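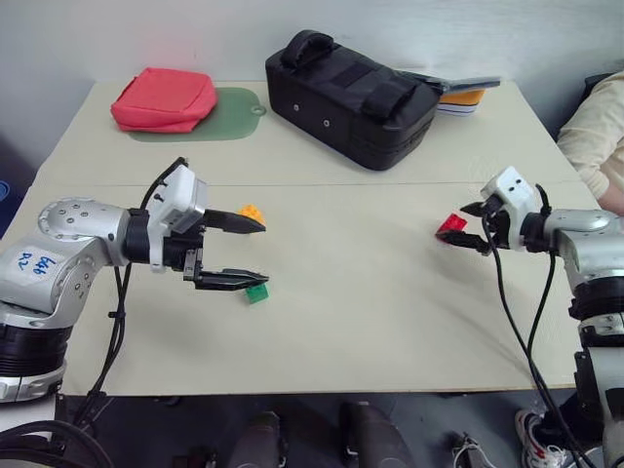 A soft red pouch and a black padded bag at the back of a table.

How to Pack a Toy Bag for a Long Train Trip

By Noémie Arnaud
August 2023

My parents live in Fadbridge and we live very far from Fadbridge. The trip is 7 hours with one change of train, and my daughter and my son have been making it with me since they were babies. In the first years I packed too much. I carried a bag of toys so heavy that my shoulder hurt the next day, and the children played with the zipper. On this page I write how I pack now. It works for children from three to eight years old. For babies you need other advice, and for teenagers I think you need only a charger.

What you need

One bag that can stand on the floor between your feet
One small pouch for each child, in different colors
A few zip bags, the strong kind for the freezer
A pencil case with pencils, without felt pens
A thin cloth or a kitchen towel
Paper, folded once

The bag does not have to be a special one. Mine is a Brukenness, which I bought for swimming, and it has one big space inside with no pockets. I prefer this. When a bag has many pockets I forget what is in them, and in March I found a banana in one.

Step 1: Choose the toys two days before

Do not choose on the morning you leave. On that morning every child wants to take the largest object in the house. Two days before, put the pouches on the floor and tell the children that whatever fits in the pouch with the zipper closed can come. They will fill it and empty it many times. Let them do it. My son once spent a complete afternoon on this and I could wash all the clothes.

After they go to bed, look inside. I take out anything that makes a sound, anything with water in it, and marbles. I do not take out things which seem useless to me. An old key ring was the favorite toy of one whole summer.

Step 2: Limit the building toys

Children ask for building bricks more than for anything else, and bricks are good on a train if there are few of them. Our big box at home says 1,973 pieces on the label. I would never open it in a train. I take a handful, of the bigger kind, and they go in a zip bag inside the pouch. Choose different colors so that the children can invent games with them: the red one is a shop, the green one is a garden, and so on. With a small number you also see quickly if one is missing before you get off.

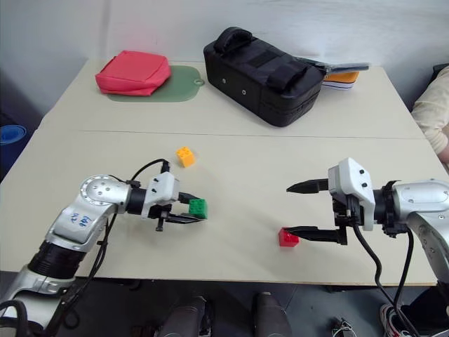
Green, orange-yellow and red: a few bricks in clear colors are enough.

If you have two children, give each one their own bricks and write the first letter of the name under every piece with a permanent pen. I did not do this the first time. We had a discussion about a wheel which lasted from Acheampong Junction until the lunch.

Step 3: Prepare the paper part

Paper weighs little and it fills more time than any toy. Fold ten sheets once and put them in a zip bag so the corners stay flat. On some of the sheets I draw in advance a simple grid, or the beginning of a picture that the child has to continue: a roof, a tail, half of a boat. It takes me one evening with a cup of tea and I enjoy it very much.

Pencils are better than felt pens. The seats in our train are light gray and I have paid once for cleaning. Sharpen all the pencils at home and bring a sharpener with a closed box for the dust.

Step 4: Pack in the order of the trip

At the bottom of the bag goes what you need last. For us this means pajamas and slippers, because we arrive in the evening. Over it I put the paper and the pencil case. Then the pouches, side by side. At the top is the food, and over the food the towel.

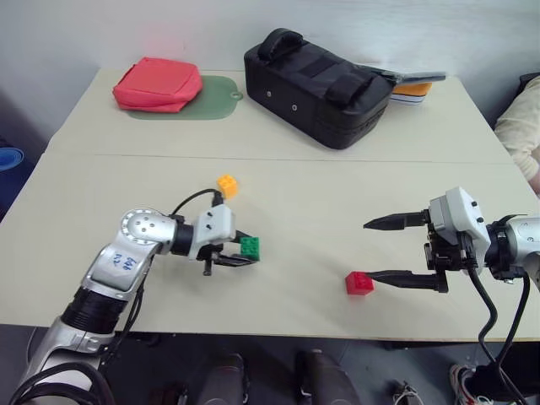 Keep one thing for yourself in the side pocket of your coat and not in the bag. I keep a book. If it is in the bag I will never reach it, as there is always a sleeping child on the side where the bag is.

When everything is inside, lift the bag with one hand and walk to the door and back. If you have to change hands, take something out. A packed bag of mine is usually 3 kilos and I try to stay there.

Step 5: Give the toys slowly

This is the part that I learned from another mother on the train, and it changed our trips. Do not put all the toys on the table when you sit down. For the first hour the window is sufficient. When the window becomes boring, take one pouch, and only one thing from this pouch. When the child is finished with it, it goes back and the next thing comes out.

Put the towel under the toys. On a smooth table everything slides when the train brakes, and crawling below the seats of other people is not pleasant. With the towel the small pieces stay where they are. At the end of the game you lift the four corners and pour everything in the zip bag.

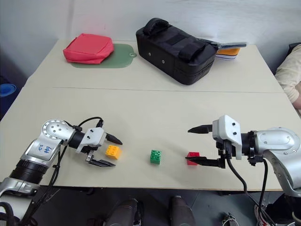
Eat before the change of train and not after it. When you have seven minutes to cross a station, you want the food box to be lighter and the children to be calm. I close all the pouches fifteen minutes before the stop. My daughter has the job of checking the seats and the floor, and she does it more seriously than I do.

Some questions I received

Can I take a tablet? Of course. We have one and we use it in the last two hours. Download the films at home, for the connection is weak in the hills.

What about board games? I have tried the travel version of Kestivum, with the small pegs. It is a nice game, but the pegs are too short for small fingers and we lost several. Cards are easier. Take an old pack.

Where do you buy the pouches? Ours come from the market and from my sister, who sews. A pencil case for school is the correct size too.

Do you pack the same things for the trip home? Almost. I leave the paper with my mother and she puts new sheets in the bag, with drawings she has started herself. The children must not look at them until the train leaves.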